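3.2 개별 포장 빵의 보관 방식과 폐기량 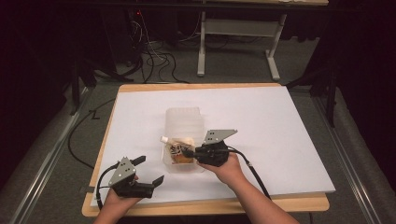

그림 2. 반투명 용기에 담긴 포장 식품

포장을 뜯은 뒤 남은 빵을 어디에 두느냐는 질문에, 한 응답자는 봉지째 통에 넣어 두면 눈에 잘 띄어서 다음 날 먹게 되지만 찬장에 넣으면 잊어버린다고 답하였다. 비슷한 취지의 응답은 Rikcombe와 Cindlow 두 지역에서 모두 나왔으며, 보관 장소의 가시성이 폐기 여부와 관련된다는 본 연구의 두 번째 가설과 방향이 같다.

조사에는 219가구가 참여하였고, 4주 동안 빵류의 구입, 개봉, 섭취, 폐기 시점을 일지에 기록하였다. 수집된 기록은 2,905건이다. 개봉 시점이 빠진 기록은 보관 기간을 계산할 수 없어 3.3절의 분석에서 제외하였으나, 폐기 사유를 집계할 때에는 포함하였다. 냉동 보관한 빵은 별도 항목으로 분류하였다.

보관 방식은 원래 포장 그대로 둔 경우, 원래 포장째 용기에 넣은 경우, 포장을 제거하고 용기에 옮긴 경우로 구분하였다. 폐기 비율은 첫 번째 집단에서 가장 높았고 나머지 두 집단 사이의 차이는 작았다. 폐기 사유로는 곰팡이보다 굳음이나 식감 변화를 적은 가구가 많았다. 특히 Cindlow에서는 표시된 기한이 남아 있는데도 식감을 이유로 버린 사례가 반복되었다.

이 결과는 가정 내 폐기를 소비기한 인식의 문제로 본 Garrido 조사와 일부 어긋난다. Garrido 조사는 식빵만을 대상으로 하였고 속을 채운 빵이나 겉이 단단한 빵은 다루지 않았으므로 직접 비교에는 한계가 있다. 본 조사에서도 품목별 표본 수가 고르지 않아 속을 채운 빵의 결과는 참고용으로만 제시한다.

용기의 밀폐 정도는 측정하지 않았다. 응답자가 뚜껑을 닫았다고 적은 경우에도 실제 밀폐 상태는 확인할 수 없었다. 실내 습도 또한 가구별로 기록하지 않았으며, Orkus 예비 조사에서 사용한 지역 평균값으로 대신하였다. 가구 규모에 따른 차이는 3.4절에서 다룬다.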